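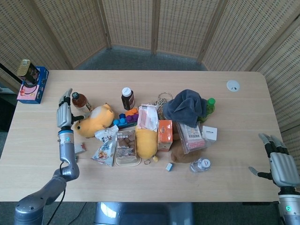 **To:** Kettunen Fund, Small Grants Office
**From:** Iraís Barajas, Project Lead, Purkia Reuse Center
**Date:** December 3, 2018
**Re:** Second progress report, household goods recovery

## 1. Period covered

Work since the June report. Activities under Tasks A and B are on schedule. Task C is behind.

## 2. Task A: Intake

The Pleltley drop-off point opened with the hours set out in the grant agreement. Donated goods are weighed on arrival, given a lot number, and entered in the intake log the same day. Total intake for the period was 3,000 kg. Textiles made up the largest share by weight, followed by kitchenware and toys.

Mixed lots remain the main source of delay. A mixed lot must be separated by material before it can be graded, and grading cannot start until the full lot has been logged. We have asked donors to bag textiles separately. Compliance is partial.

## 3. Task B: Sorting and grading

Grades are unchanged: A (resale), B (repair), C (material recovery). The written criteria for soft toys were revised. A toy with no legible care label now goes to C regardless of condition. This raised the C share for that category and reduced returns from the Gikum store.

Electrical items are held in a locked cage until tested. The tester was out of service for 7 working days while a replacement lead was on order. The backlog has been cleared.

## 4. Task C: Repair bench

The bench was to be running by the end of the period. The room is ready, but the extraction fan supplied did not match the duct diameter in the order and was sent back. The supplier has confirmed a replacement at no charge. No repair output is reported.

## 5. Budget

Spending is within the approved lines, with one exception. Storage bins exceeded the line by $500 after a price change. We request approval to move this amount from the travel line, where it will not be needed.

## 6. Next period

- Install the fan and start the repair bench
- Add 2 sorting shifts per week at Purkia
- Issue the revised donor leaflet
- Reconcile the intake log against outgoing weights by lot

The intake log and receipts are attached as Annexes 1 and 2.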